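Fachschule für Ernährung und Hauswirtschaft Mostau
Fachkonferenz Backwaren und Süßspeisen

Ergebnisprotokoll der Februarsitzung

Ort: Besprechungsraum neben der Lehrbackstube
Beginn: 14:30 Uhr
Ende: 16:50 Uhr
Leitung: Uzma Minhas
Protokoll: Fachlehrkraft Lebensmittelverarbeitung
Anwesend: laut Anwesenheitsliste (Anlage A)
Entschuldigt: Vertretung der Schulküche Grurkow (bis TOP 3)

Tagesordnung

TOP 1 Eröffnung, Genehmigung des Protokolls
TOP 2 Hefezopf: Neufassung des Grundrezepts
TOP 3 Vanilleprodukte, Angebot der Firma McGrath
TOP 4 Rhabarber im Lehrplan der Unterstufe
TOP 5 Ausgabe von Ostergebäck in Grurkow
TOP 6 Kennzeichnung von Allergenen auf Rezeptblättern
TOP 7 Verschiedenes

TOP 1 Eröffnung, Genehmigung des Protokolls

Frau Minhas eröffnet die Sitzung und stellt die ordnungsgemäße Einladung sowie die Beschlussfähigkeit fest. Die Tagesordnung wird auf Antrag um den TOP 6 ergänzt; der bisherige TOP 6 wird TOP 7.

Das Protokoll der vorangegangenen Sitzung wird mit einer Änderung genehmigt: Unter dem damaligen TOP 4 ist der Ausdruck „Weizenmehl Type 405“ durch „Weizenmehl Type 550“ zu ersetzen. Die berichtigte Fassung liegt im Sekretariat zur Einsicht aus. 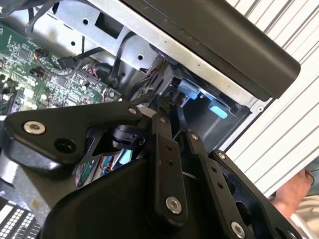
Greifer an einem offenen Rechnergehäuse

TOP 2 Hefezopf: Neufassung des Grundrezepts

Die Arbeitsgruppe Hefeteige legt den überarbeiteten Entwurf des Rezeptblatts H vor. Das bisherige Blatt ging von einem direkt geführten Teig mit hohem Hefeanteil aus. Der Entwurf sieht eine kühle Übernachtführung vor und senkt den Hefeanteil deutlich. Das Teiggewicht je Zopf beträgt nach der Neufassung 804 g. Der Wert ergibt sich aus der Summe der Einzelzutaten und wurde auf Wunsch der Prüfungskommission nicht gerundet, damit die Auszubildenden ihn rechnerisch nachvollziehen können.

In der Aussprache werden folgende Punkte behandelt:

Butterzugabe. Der Entwurf sieht vor, die Butter in kalten Stücken erst nach der ersten Knetphase zuzugeben. Aus dem Kreis der Lehrkräfte wird eingewandt, dass die Unterstufe mit diesem Vorgehen erfahrungsgemäß zu lange knetet und der Teig sich stark erwärmt. Man verständigt sich darauf, den Arbeitsschritt beizubehalten und eine Kontrolle der Teigtemperatur in das Rezeptblatt aufzunehmen.

Flechtart. Bislang wurde der dreisträngige Zopf gelehrt. Der Entwurf enthält zusätzlich eine Anleitung für vier Stränge. Die Anleitung wird als zu knapp beurteilt, insbesondere fehlt die Angabe, welcher Strang zuerst geführt wird. Die Arbeitsgruppe überarbeitet den Absatz.

Bestreichen. Die Fachkonferenz spricht sich für zweimaliges Bestreichen mit verquirltem Ei und etwas Milch aus, einmal nach dem Formen und einmal unmittelbar vor dem Einschieben. Hagelzucker und gehobelte Mandeln bleiben freigestellt.

Salz. Die Anregung, den Salzanteil zu senken, wird nach kurzer Beratung nicht weiterverfolgt. Der Probezopf mit verringertem Salz wurde bei der Verkostung als fade beurteilt.

Beschluss: Das Rezeptblatt H wird in der vorgelegten Fassung mit den genannten Änderungen angenommen. Es tritt zum Beginn des neuen Schulhalbjahres in Kraft. Der Beschluss ergeht bei 2 Enthaltungen ohne Gegenstimme.

Zuständig: Arbeitsgruppe Hefeteige

TOP 3 Vanilleprodukte, Angebot der Firma McGrath

Die Firma McGrath hat der Schule ein Angebot über Vanilleschoten, gemahlene Vanille und Vanilleextrakt unterbreitet. Die Unterlagen wurden mit der Einladung versandt. Die Warenwirtschaft weist darauf hin, dass der laufende Bezug über den Großhandel noch bis zum Ende des Schuljahres vereinbart ist und ein Wechsel vorher nur für Waren in Betracht kommt, die dort nicht geführt werden. Dies trifft derzeit allein auf die gemahlene Vanille zu.

Die Lehrkraft für Cremes und Füllungen berichtet über einen Vergleich in der Lehrküche. Zubereitet wurde eine einfache Konditorcreme, einmal mit ausgeschabter Schote, einmal mit gemahlener Vanille und einmal mit Extrakt. Die Creme mit gemahlener Vanille wurde im Geschmack der mit Schote hergestellten weitgehend gleichgestellt, wies jedoch eine etwas dunklere Färbung auf. Beim Extrakt wurde mehrfach eine alkoholische Note vermerkt, wenn er in die noch heiße Creme gegeben worden war. Mehrere Teilnehmende halten den Vergleich für zu klein, um daraus eine allgemeine Empfehlung abzuleiten.

Es besteht Einvernehmen darüber, dass die Auszubildenden weiterhin den Umgang mit der ganzen Schote erlernen sollen. Ausgeschabte Schoten sind zu trocknen und zur Herstellung von Vanillezucker zu verwenden. Ein entsprechendes Gefäß ist in der Lehrküche vorhanden, wird aber nach Auskunft der Aufsicht selten befüllt.

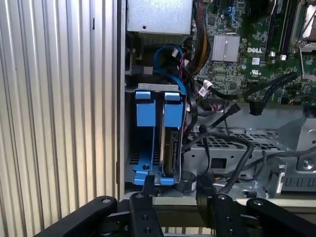
Blick in ein geöffnetes Dell-Gerät mit Netzteil und blauem SATA-Kabel

Beschluss: Für das laufende Halbjahr wird eine kleine Menge gemahlener Vanille bei der Firma McGrath bestellt. Über eine weitergehende Zusammenarbeit entscheidet die Fachkonferenz nach Vorlage eines zweiten Vergleichs, in den auch Rührteige einzubeziehen sind.

Zuständig: Warenwirtschaft, Lehrkraft für Cremes und Füllungen

TOP 4 Rhabarber im Lehrplan der Unterstufe

Der Lehrplan sieht die Verarbeitung von Rhabarber bisher erst in der Mittelstufe vor. Beantragt ist die Verlegung in das letzte Drittel der Unterstufe. Zur Begründung wird auf die Erntezeit verwiesen, die mit den Prüfungswochen der Mittelstufe zusammenfällt. In den vergangenen Jahren musste deshalb wiederholt auf Tiefkühlware ausgewichen werden, die beim Backen viel Saft abgibt und für Blechkuchen nur bedingt geeignet ist.

Die Fachkonferenz erörtert, welche Gebäcke sich für die Unterstufe eignen. Genannt werden Rhabarberkuchen mit Streuseln auf Mürbeteig, Rührkuchen mit eingelegten Stücken sowie ein Kompott als Beigabe zu Grießflammeri. Von einer Baiserhaube wird für diese Stufe abgeraten, solange das Abschlagen von Eiweiß nicht gesondert unterrichtet worden ist.

Hinsichtlich der Vorbereitung wird festgehalten, dass Rhabarber vor der Verwendung zu zuckern und abtropfen zu lassen ist. Der abgetropfte Saft ist aufzufangen und kann, mit Stärke gebunden, als Fruchtsauce gereicht werden. Gefäße und Bleche aus unbeschichtetem Aluminium sind wegen der Fruchtsäure nicht zu verwenden.

Beschluss: Dem Antrag wird einstimmig zugestimmt. Die Lehrplanübersicht wird angepasst und der Schulleitung zur Kenntnis gegeben.

Zuständig: Stufenleitung Unterstufe

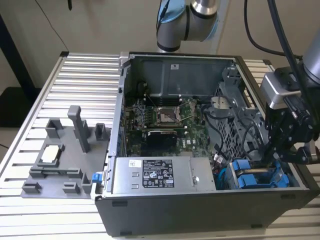
Liegendes Computergehäuse auf dem Arbeitstisch, CPU-Sockel unbestückt

TOP 5 Ausgabe von Ostergebäck in Grurkow

Die Vertretung der Schulküche Grurkow nimmt ab diesem Punkt an der Sitzung teil. Die Gemeinde Grurkow hat angefragt, ob die Fachschule für den Frühjahrsmarkt wieder Gebäck herstellen kann. Erbeten werden bis zu 900 Stück Kleingebäck, überwiegend Hefehasen und Quarkbrötchen.

Frau Minhas erläutert, dass die Menge mit den vorhandenen Öfen nur zu bewältigen ist, wenn an 2 aufeinanderfolgenden Vormittagen gebacken wird. Die Hefehasen sollen am zweiten Vormittag entstehen, da sie rasch altbacken werden. Für die Quarkbrötchen ist die Herstellung am Vortag vertretbar, sofern sie nach dem Auskühlen dicht verpackt werden. Die Vertretung aus Grurkow bietet an, die Brötchen vor der Ausgabe kurz aufzubacken.

Strittig bleibt die Frage der Verzierung. Die Gemeinde wünscht eine Zuckerglasur mit Streuseln. Seitens der Lehrkräfte wird auf die Transportkisten verwiesen, in denen glasiertes Gebäck im Vorjahr aneinanderklebte. Es wird vorgeschlagen, die Hasen lediglich mit Ei zu bestreichen und mit Rosinenaugen zu versehen und die Glasur vor Ort in einer Spritzflasche bereitzuhalten. Die Vertretung der Schulküche nimmt den Vorschlag mit und gibt Rückmeldung.

Zu den Transportbehältern liegt ferner eine Mitteilung der Firma Cellilov vor, die stapelbare Kisten mit Einlegeböden leihweise anbietet. Die Kisten sollen vor einer Zusage in Augenschein genommen werden, insbesondere ist zu klären, ob die Einlegeböden für die Spülmaschine der Lehrbackstube geeignet sind.

Beschluss: Die Fachschule sagt die Herstellung dem Grunde nach zu. Die genaue Stückzahl und die Art der Verzierung werden zwischen der Leitung und der Gemeinde abgestimmt.

Zuständig: Uzma Minhas, Schulküche Grurkow

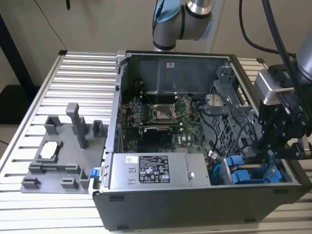

Lesezeit: 6 Minuten

TOP 6 Kennzeichnung von Allergenen auf Rezeptblättern

Die Rezeptblätter der Schule weisen Allergene bislang uneinheitlich aus. Auf einem Teil der Blätter stehen Kürzel am Fuß der Seite, auf anderen sind die betreffenden Zutaten fett gesetzt, ältere Blätter enthalten keinerlei Angabe. Die Antragstellerin regt an, durchgängig ausgeschriebene Bezeichnungen unmittelbar unter der Zutatenliste zu verwenden.

Der Vorschlag findet Zustimmung. Diskutiert wird, ob auch mögliche Spuren aufzuführen sind. Dies wird für die Rezeptblätter verneint, da es von der jeweils verwendeten Ware abhängt. Auf den Aushängen am Verkaufstisch ist der Hinweis weiterhin anzubringen.

Beschluss: Neue und überarbeitete Blätter werden nach dem vorgeschlagenen Muster gekennzeichnet. Der Altbestand wird nach und nach umgestellt, beginnend mit Nussgebäcken und Marzipanwaren.

Zuständig: alle Fachlehrkräfte für ihren Bereich

TOP 7 Verschiedenes

a) Die Lehrbackstube bittet darum, Teigschaber und Winkelpaletten nach Gebrauch in die beschriftete Schublade zurückzulegen.

b) Der Gärschrank soll vor der nächsten Unterrichtsreihe gewartet werden. Bis dahin ist die Feuchte von Hand zu prüfen.

c) Aus der Oberstufe liegt der Wunsch vor, Brandmasse erneut als Wahlthema anzubieten. Der Punkt wird für die nächste Sitzung vorgemerkt.

d) Die Rezeptmappe „Süßspeisen kalt“ wird vermisst. Hinweise bitte an das Sekretariat.

Der Termin der nächsten Sitzung wird schriftlich bekannt gegeben.

Anlagen
A Anwesenheitsliste
B Rezeptblatt H, Entwurf
C Angebotsunterlagen Vanille
D Muster Allergenkennzeichnung

Für die Richtigkeit:
gez. Uzma Minhas, Sitzungsleitung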